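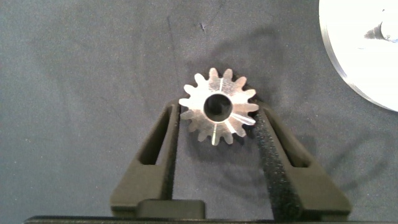 Moving a Clikia save to another PC takes two folders and one settings change. Close the game and the Grolley launcher first, then open the launcher's data folder and find Profiles and Workshop. Copy both to a drive with at least 664 MB free. Workshop holds your crafted parts – a plain spur gear with a round hole through the middle gets its own file there, the same as a full engine – so a save copied without it loads with blank slots.

On the new PC, install the game, start it once, and quit at the title screen. Paste both folders over the new ones. In the launcher, open Settings, then Storage, and turn off cloud sync before you start the game again. Load the save and check that the build number reads 231 or higher. Older builds need the Zorkard patch.

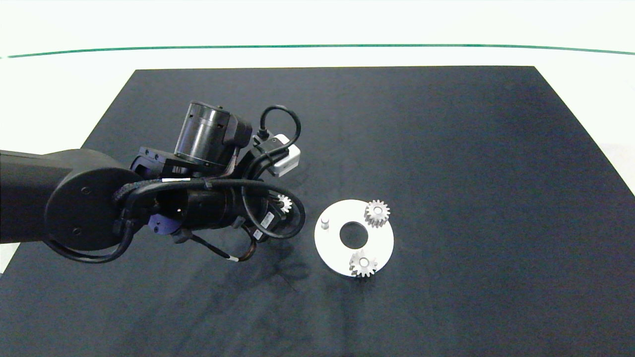 Yu-ting Lam writes that on build 231 the sync switch turned itself back on after the first restart, and that setting it a second time, with the launcher offline, made it stick.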